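The Long Way to a Bargain

Damian Gisler keeps a drawer of receipts in his kitchen, under the one with the dish towels, and if you sit at his table long enough he will pull it open and start reading to you. There's one for a slow cooker. There's one for three sets of bed sheets, two of which are still in their plastic. "I was so proud of those," he told me, holding the slip up to the window. "I set an alarm and everything."

I liked him right away, I have to say, because I have a drawer of my own, and I suspect you do too (or an email folder, these days, which is tidier but comes to the same thing). Gisler spent a good part of his working life on the buying side of Vorneck, a chain of household stores that moved most of its trade onto the web, and he now helps smaller sellers plan their big sale weeks. He knows how the whole thing is put together, and he still bought the sheets.

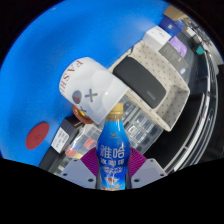
How a sale gets made

Most of us picture a sale as something decided in a hurry, a manager with a red pen marking things down because the shelves are full. Gisler laughed when I said so. At Vorneck the December sale was on the calendar by early spring. Suppliers were asked what they could offer and at what price, and a fair number of the goods were ordered just for the occasion, in a color or a size that wouldn't be seen the rest of the year.

He doesn't think there's anything wicked in that. A supplier with a quiet factory in the summer is glad of the order, and the shopper gets a decent kettle for less than the usual kettle. But it does mean that the crossed-out price next to the new one can be a slippery thing. The kettle was never sold at the old price in the way you might imagine, with people lining up to pay it. It may have sat there for a couple of weeks in the fall, waiting.

Then there are the doorbusters, the handful of things offered at a price so low it makes you sit up. At one sale he worked on, a television went out at a steep loss on every set, and there were 42 of them for the whole country. They were gone before most people had finished typing in their passwords. What mattered to the store was that all those people were now signed in, cards at the ready, looking at everything else.

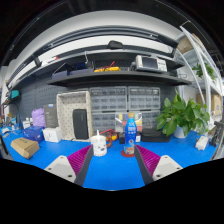 I asked him whether he felt bad about the televisions and he thought it over for quite a while, turning his coffee mug on the table. He said he felt bad about the ones who wrote in afterward. There was a woman who had stayed up past midnight for one as a present for her father, and he wrote back to her himself, and he remembers that the letter took him most of an afternoon.

The view from the small shop

Shahzad Usmani sees the same week from the other end. He runs Gadero, which sells lamps and small furniture out of two rooms over a tile showroom, and nearly all his customers find him through Trimus, the online marketplace where he has kept a storefront since he started out. When Trimus holds a sale, Usmani has to decide how deep he wants to go. The marketplace likes its sellers to take at least 20 percent off, and a shop that doesn't join in slides a long way down the page for the length of the event.

His first time, he put everything in. Every lamp, every stool, the little shelf with the brass pegs that he barely made money on to begin with! He sold more in four days than in the two months before, and when he and his wife sat down with the figures they found they had worked themselves half to death to break even. The returns came in through January, some of them wrapped in what looked like somebody's curtains.

Now he picks 10 items and leaves the rest alone. He chooses things that ship flat and don't break, and things he has in quantity, and he writes to his regular customers a week ahead so they can get what they want before the strangers arrive. That last part was his wife's idea, and he was against it at first. Why give the good price to people who would have paid the full one?

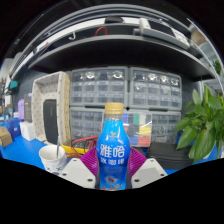
She told him that was exactly who ought to have it, and he has come around. The regulars send fewer things back, for one. They also write to him, sometimes at length, about where they've put the lamp and what the cat thinks of it, and in a week when the orders come through faster than you can tape a box shut, he says a letter about a cat is worth a good deal.

Usmani does most of the packing with his nephew and a friend from the Suwannarat bakery down the street, who comes over once her ovens are off and is paid partly in floor lamps. They have a radio, and a long argument that has run for years over whether the fragile stickers make the drivers more careful or less.

What the shopper can do

Both men were a bit shy of giving advice, but I pressed them, and they agreed on more than I expected. Gisler is a great believer in the plain paper list. Write down what you need well before the sale, and put next to each thing what you'd be happy to pay for it on an ordinary day. Look the prices up every so often through the fall and jot them down. It's dull work, he admits, and it takes the shine off the evening itself, but you'll know a real markdown when it comes along.

Usmani's rule is to look at the shipping before anything else. He has watched people put back a good stool at a fair price and buy a worse one that looked cheaper until the last page. He also wishes shoppers would read the return terms, which on many sites are shorter during a sale than at other times of the year, and he'd love it if people measured their doorways.
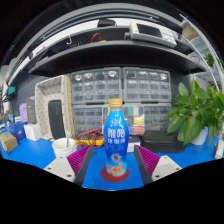

I tried the list myself last winter. I wrote down a winter coat, a new bulb for the oven and a decent pair of kitchen scissors, and I put my numbers next to them in pencil. The coat never came down to my number, so I went without and wore the old one, whose lining I finally had mended by the tailor near the post office. The scissors I got for less than I'd hoped. The oven bulb I forgot about completely, and I'm still checking on my roasts with a flashlight.

I also bought a waffle iron. It wasn't on the list, it was two pages past the scissors, and there was a little clock counting down beside it. When I confessed this to Gisler over the phone he was quiet for a second, and then he asked me what I'd paid, and whether they had any left.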